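Lollavberg, August. Progress note, Femon grasp planning, work package 4

Sorry this is short on polish, writing between test runs. Money and schedule at the bottom, skip down if that's all you need.

Where we are. The new planner is in and running end to end in simulation. Old one is still in the repo, switched off by a flag, will be deleted once the hardware tests are done. Perception still feeds it the same way as in the spring (object mask, depth, rough pose), so nothing changes for Koskela on their side except the message version. They've been told. Twice.

What changed since last report:

Approach direction is now scored together with the grasp, not picked first and then hoped for. Was the main thing in the review comments and the reviewers were right. Costs us some planning time but the bad wrist angles are mostly gone.

Scene generator rewritten. Random table surfaces, random clutter, random object placement. Batches of 2,000 scenes overnight on the one machine, no babysitting. Before this we were placing stuff by hand and it showed, planner had basically learned our three favorite layouts.

Wrist camera view is now rendered in the sim and logged with every attempt. Should have done this a year ago. Most of the debugging this period came from scrolling through those views.

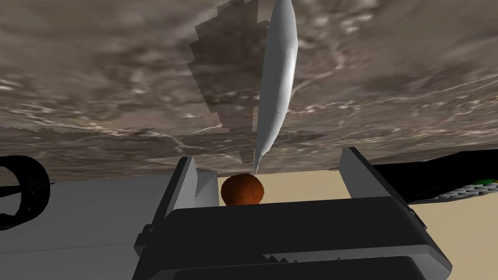 Small round things with something else close by are still the weak spot. Planner finds the target fine, centers on it, then the collision check gets nervous about the neighbor and asks for a new plan. And again. We've capped replans at 4 and after that it backs off and logs a failure. Not pretty but at least it doesnt sit there. A proper fix means treating thin objects separately in the collision model, the convex hulls are too fat for anything long and narrow. Started, not finished.

Other open problem is mask quality. Mask edges come out blocky when we run segmentation at low resolution, and the planner then thinks there is solid stuff where there's free space. Full resolution fixes it and is too slow for the control loop. Trying a crop around the target at full res, everything else low. First results look ok, too early for a number and I'd rather not give you one that I have to take back.

Control side. Gripper open/close now goes through the Norik interface like everything else, so we can finally swap sim and real driver with one config line. Found a nasty one on the way: the sim driver reported "open" as soon as the command was sent, the real one reports when the fingers stop. Timing in all the earlier logs is off because of that. Reran the baseline set, 3,000 attempts, and those are the logs to use from now on. Please don't quote the spring figures anywhere.

Tooling. Log viewer works in the browser, no install. You can filter by failure type and step through an attempt. Link is in the shared folder, same login as before. If it asks for a certificate just tell me, known issue.

Not done: hardware tests. Planned for this period, moved to next. Waiting on the replacement force sensor, supplier keeps pushing the date. Rest of the cell is ready. Once we have the sensor, 11 working days for the test set incuding calibration.

Budget. On plan. Compute a bit under, travel untouched. Would like to move the travel money to a second GPU machine so that batches and training stop fighting over the same card. Need a yes or no from you in writing before I order anything.

Schedule. Final deliverable date stays as is if the sensor turns up before the end of next month. If not, I'll send a revised plan with the hardware part split off, and the sim results go in on time either way.

Next up: thin object collision model, crop segmentation, delete old planner, write up the baseline rerun. Report on those comes with the next invoice.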